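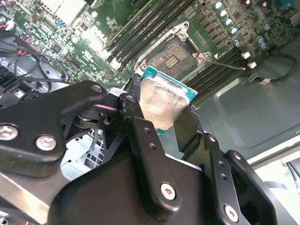

**Visit to the Clastivetti workshop, December 13, 2024**

I went with Lenuța Manole to the open day at Clastivetti, where they repair and resell office computers. I had one question in my head: can a machine do this shop-floor work already, or must we wait more years?

The processor station interested me the most. The arm must take the chip with two fingers and bring it over the socket at the correct angle. For a person this is a small job. Woo-jin Seol, who guided our group, told us that they made 100 trials in September and a technician had to help in 20 of them. He said it very openly — I liked this.

The memory slots are still done by hand, and also the cables. A cable never lies two times in the same way, so I understand it.

Lenuța asked if the arm is faster than a worker. It is not. One chip takes 4 minutes, and Giuliana Urrego at the next bench needs less than one.

We had coffee after, and then the bus to Giritz was late. The next visit is to Paiva, where they try to fold towels.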